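Minutes, handling rules working group, 2020-01-22
Prornero office, small meeting room. Buvau and Chae dialed in. Jendoritz sent comments in writing, read out under item 3.

**1. Last minutes**

Ok'd with one fix, the "shall" in clause 6 goes back to "should". Chae still wants it noted they preferred "shall". Noted.

**2. Layout rules for the shared table (sim)**

Long one. Draft says every arm gets a marked keep-out strip and no loose item may be placed in it at start of run. Buvau thinks too strict for two arms on one rail, reach overlaps anyway so what is the strip for. Chae: strip is for the bases and cables, not reach. Wording to be changed so it says that.

Agreed that the layout gets saved with each run, no more "same as last time". Phone stays on the approved item list for now but tray position has to be given in the run sheet.
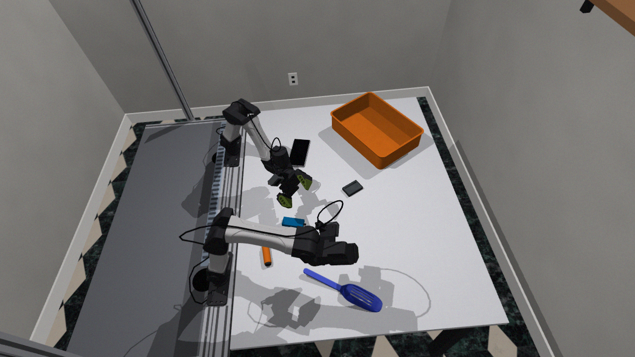 *Item 2: simulated table, both arms on the rail, tray and small items set out.*

Cable slack. Draft has no number for it. Prornero wants a max loop height, Buvau says depends on the arm, would rather have "must clear the wrist in all poses". Went back and forth. Left as Buvau wording, Prornero to check it can be tested in sim before August.

Start poses: two arms may not both start over the middle of the table. No objections.

**3. Wrist camera views**

Jendoritz comments read out. Main point, a run should not pass on the wrist view alone, there has to be an overview for the same moment. General agreement, text to be added to clause 4.
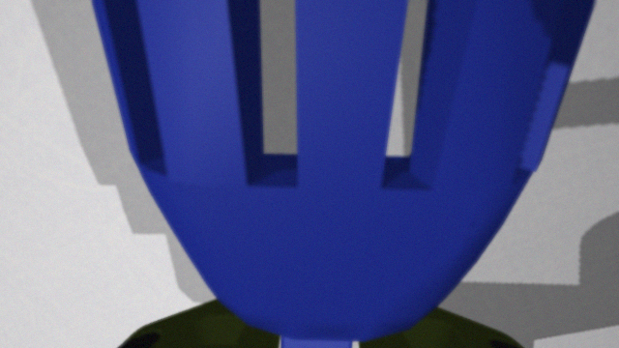
Close-range views are where reviewers disagree the most and the draft gives them nothing to go on. Chae had 2 reviewers mark the same set and the labels did not match on a good part of it. When a slotted blue thing takes up most of the view and you see wall through the openings, one person writes "basket" and the next writes "utensil". Rule proposed: if the item can't be named from the view by itself, reviewer writes "unclear" and looks it up on the run sheet. No guessing. Buvau asked if that slows review down, Chae says a bit. Accepted.

Also from Jendoritz: shadows are not contact. Reviewers keep marking touch where there is only a shadow next to the item. Add a sentence plus a worked case to the annex.

**4. Grasp check before close**

Current text: "gripper shall be aligned with the object." Aligned how, everyone asks this. New text to cover:

- both fingers in view before the close command
- item between the fingers, not just near one of them
- which part of the item is being gripped, handle or head, goes in the log
- if a finger hides part of the item, ok, but say so

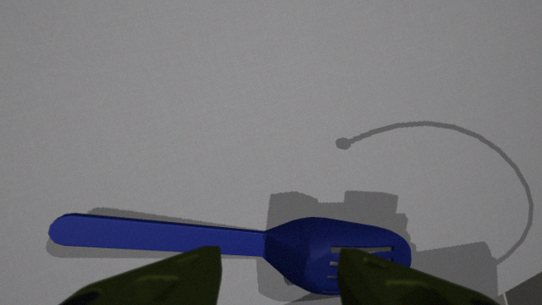 Buvau asked for a hold of a fixed length before closing. Prornero against, adds up over 3,000 runs and the stop is not needed in sim. Compromise, hold is optional in sim, required on the real cell. Length not decided, Chae to propose somthing.

Thin flat items get their own paragraph. Approach height is set per item and can't be copied over from the block settings. Prornero admits that is how they do it today, will change.

**5. Sample size for audit**

Draft says review 1,000 runs by hand. Chae says not realistic with the people we have. Jendoritz (written) fine with fewer if they are picked at random and the failed ones are all in. Parked, back on next agenda.

**6. Actions**

- Prornero: test cable wording in sim, redo approach heights for thin items
- Chae: hold length, label mismatch list to everyone
- Buvau: rewrite keep-out strip clause, circulate
- Jendoritz: worked case on shadows for the annex
- All: comments on clause 4 by mail, pls not in the old doc

**7. AOB**

Numbering of the annexes is off since the last merge, B apears twice. Buvau fixes it with the rewrite.

Next meeting same room, date to follow.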